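Building a Robot Arm Table in a Shared Workshop

A shared workshop is a place where people use the same tools, tables and machines. Some people go there to fix a bike or make a shelf. Others go there to build robots. This page is about a project called Redard, a table with robot arms that learn to pick up and move kitchen things.

Start with the table

A robot arm needs something steady to stand on. If the table wobbles, the arm wobbles too, and it will miss the thing it is reaching for. The Redard builders used a wooden tabletop and put a metal frame along its edges. The frame is made of long metal bars with grooves in them. You can slide a nut into a groove, put a bolt through a part, and tighten it anywhere along the bar.

Ctibor Šimko planned the table. He drew it on paper first, and he changed the drawing 5 times before cutting any metal.

Add the arms

An arm is a chain of stiff pieces with joints between them. Your own arm works the same way. You have a shoulder, an elbow and a wrist. In a robot, each joint has a motor inside that turns it.

At the end of the arm is the gripper. The gripper does the job of a hand, but it is much simpler. Many grippers have only two fingers, and all they can do is open and close.

Choose things to pick up

Measuring cups are good for practice. They are light, they don't break when they fall, and the bright colors help a computer tell one from another. They are also tricky. A cup can stand up, lie upside down or sit inside another cup, and the gripper has to take hold of each one in a different way.

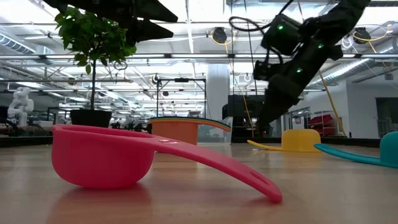
Teach the arm to move

A new arm does not know how to do anything. One way to teach it is for a person to guide it through a job while a computer records how every joint moves. The person does the same job again and again, with the cups in new places each time. For one simple job, the Redard team wanted 200 recordings. They had 39 after the first afternoon.

The computer also needs to see. A small camera near the wrist gives it a close view of whatever the fingers are about to touch. Another camera, higher up, shows the whole table.
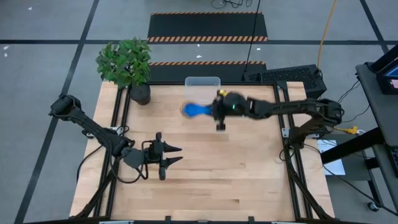
When there are enough recordings, the computer looks for patterns in them. It works out which movements go with which views. Then the arm tries the job without a person guiding it. Most first tries go wrong. The gripper may close too early, or push the cup away. The builders write down what happened, make more recordings and try again.

Stay safe

Robot arms can pinch. Keep your hands off the table when the motors are on, and tie back long hair. Learn where the stop button is before you switch anything on. An adult who knows the machine should always be there.

Words to know

Joint: a place where two parts meet and can move.
Motor: a machine that turns electricity into movement.
Gripper: the part of a robot arm that holds things.
Frame: the stiff bars that other parts are bolted to.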